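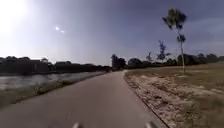 **Field Robotics, Module 3: Sizing up a path-following kit**

Handout to go with the February session. Bring it along, scribble on it, and please don't leave it in the back of the ute like half of last year's lot.

So, this module we're looking at the Kotus trail kit, which bolts onto a small wheeled base and promises to keep it on a shared path without anyone steering. Kotus sells it to councils and parks people for inspection runs (cracked pavement, overgrown verges, that sort of thing). I've had a loaner for a while now and I'm fairly fond of it – but fondness isn't a grade, and by the end you'll need to tell me whether you'd spend a client's money on it.

### What you get in the box

- one forward colour camera on a fixed bracket
- the compute unit, with the Natano path software already loaded
- a wiring loom that is 110 mm too short for our base (we've made an extension, it's in the blue tub)
- a printed quick-start guide, which skips calibration completely

The bracket height matters more than the guide lets on. Too low and you lose the far end of the path, too high and the near edges get squashed into the bottom rows. I like to leave a bit of the robot's own front in view at the bottom of the image. It gives you something fixed to check against, and if it shifts between two runs, your bracket has slipped. 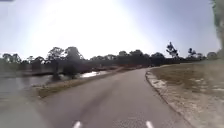 Right, how does the software decide where to go? It labels every patch of the image as path or not-path, finds the left and right borders, then puts a target point between them a few metres ahead. On a straight that's dead easy. On a bend the target point slides sideways, and the question is how early the kit notices. Natano gives you one setting for this, called look-ahead, and the default is 3 metres. I'd leave it there for your first run and only fiddle once you've got a log to compare.

Borders come in two flavours. A hard border is a kerb or a crisp change of surface. A soft border is where grass or sand creeps over the pavement and the line goes fuzzy. The kit is very happy with the first kind. With the second kind it gets a bit wishy-washy, and you'll see the confidence trace wobble in the log. Have a look at the trace before you blame the wheels!
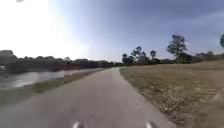

Now for the competition. Stilov makes a rival kit that uses a spinning laser as well as a camera, and it costs a fair whack more. A laser is lovely when there's a wall or a kerb to bounce off. Flat grass beside flat concrete gives it much less to work with, so don't assume the dearer kit wins everywhere. Kowalczyk, the reseller we go through, will quote you either one, and their support line picks up from 9 am (I've rung it more than I'd like to admit).

Water next to a path deserves its own paragraph in your risk assessment. Still water can be smooth and grey, and so can pavement, and I don't want to find out the hard way which one the classifier prefers. Walk beside the robot with the stop button in your hand the whole time. Yes, even if you've done it before.
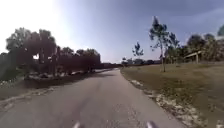
Lighting is where most of your marks are hiding, so spend some time on it. The exposure on the Kotus camera is automatic, and it averages over the whole image, sky included. When the sun's low and off to one side the sky eats the budget and everything dark goes darker. Trees on the sunny side make it worse: you get a broad band of shadow over the left of the asphalt while the middle stays pale, and a lazy classifier will happily call that shadow line a border. Ask yourself where the target point would end up if it did. There's a setting called "sky mask" that tells the exposure to ignore the upper part of the image, and it's off by default for reasons known only to Kotus.

### To hand in

1. Your log from one run, with the confidence trace plotted. Frame 163 onward is plenty, as the start is mostly the camera settling.
2. A page comparing sky mask on and off.
3. A recommendation for a client with 13 km of mixed path, some kerbed, some not. Pick Kotus or Stilov and defend it.

Charge the batteries the night before. Spare fuses are in the blue tub with the loom extension.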